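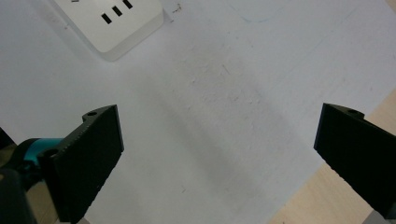
Hand-held gripper over the covered work table, power strip at upper left. Demonstration day, Trelstead workshop.

Winberg Handling Project – progress report, second period
Demonstration day, Wed 3 April

1. Purpose of the day
The grant agreement calls for one open demonstration before the midpoint review. We held it at the Trelstead workshop, with visitors from the Arroyo office and from two of the partner sites. A total of 27 people signed in. The morning covered the hand-held gripper and the recording procedure. The afternoon was left for visitors to try the tool themselves.

2. Work shown
The demonstration used the bench task set agreed in January. Operators worked at a wooden table partly covered by a white sheet, with household items placed on it by the session lead. The power strip was the item visitors asked about most. It has a smooth housing, and its slots are dark against a light body, which makes its orientation easy to read when the recordings are labeled.

The gripper is the two-finger version with broad black finger panels. Visitors were shown how to approach an item with the fingers open, close on it, lift, and set it down inside a marked zone. The same sequence was then run by the Jirovum software on playback, so that visitors could see how a recording is split into steps.

3. Results
Visitors and staff completed 100 recorded attempts during the day. Of these, 11 were rejected at the first check, mostly for starting before the recording light came on. The remainder have been passed to labeling and will be reported with the next data release. We do not count them toward the period target, as the operators were untrained.

Average setup time between attempts was over 20 seconds. The target is lower, and the delay came mainly from returning items to their start positions by hand. A printed placement guide is being drafted.

4. Issues noted
Sheet surface. The white covering picks up scratches, small bumps and smudges. They have not affected the step splitting so far, but they are visible in close views and could be mistaken for small objects during labeling. We propose a replacement interval for the sheet and will cost it for the next period.

Sheet position. The covering does not reach the whole tabletop, and bare wood shows past its edge. Labelers have asked for a fixed position so that the edge falls in the same place from one session to the next. Corner marks will be added to the table.

Finger wear. The upper edge of one finger has pale scuffs. Wear is now logged at the start of each session.

Visitor flow. The afternoon line was too long for one station. A second station would need another gripper, and we have asked Arroyo whether its spare can be released for open days.

5. Spending
Costs for the day were within the events line. Travel for partner sites was lower than planned – one group shared transport. No transfer between budget lines is requested.

6. Next period
– Fit corner marks and issue the placement guide.
– Repeat the bench task set with trained operators only.
– Complete labeling of the demonstration recordings.
– Confirm the date of the midpoint review with Winberg.

The sign-in sheet and the attempt log are attached as Annexes A and B.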